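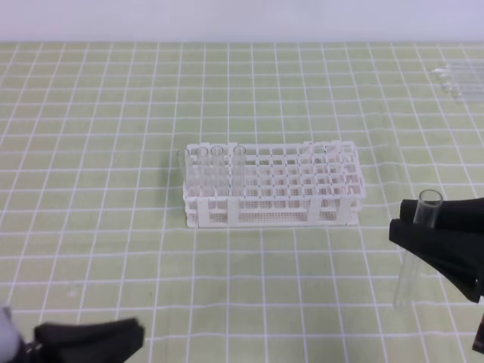 Cidivik opened its water testing laboratory in Dornville to visitors for one afternoon in December. The building stands behind the filter hall of the Brunner pumping station, and the tour began at the loading door, where sample crates arrive before 7 a.m. from the outlying wells.

The lab handles 4000 samples a year. Each bottle gets a label at the wellhead and a second one at intake, and the two are compared before anything is opened. Chlorine and temperature are measured in the field. Hardness, nitrate, iron and manganese are done in the building. Pesticide work goes out to a contractor.

We use cookies to improve your experience on this site. By continuing to browse you accept our cookie policy. Accept | Manage settings

The second stop was the metals room. Samples are acidified on arrival and left overnight. The instrument runs 60 positions per tray, with a blank and a check standard at each end. If the check drifts past the limit, the whole tray is repeated. Our guide put the repeat rate down mostly to old pump tubing, and the tubing is now changed on a fixed schedule. 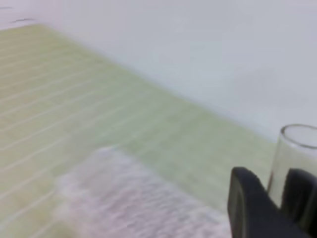

Nitrate is still checked by hand against the instrument whenever a new batch of reagent is opened. The color is judged against a white background, and bench covering was a subject of some discussion in our group. A pale green mat with thin white lines, laid over a white surface, is easy on the eyes over a long shift, but a tint under clear glass can mislead when the color in the sample is weak. Staff hold a white card behind the tube for the reading.

Results go into a records system called Humono, which replaced paper sheets last year. Well 1071 was used to show a nitrate history. The line rises each spring and falls back by late summer.

The tour ended in the filter hall, which was loud enough that most questions had to wait until we were outside. Parking is on the north side of the station; the south gate stays locked.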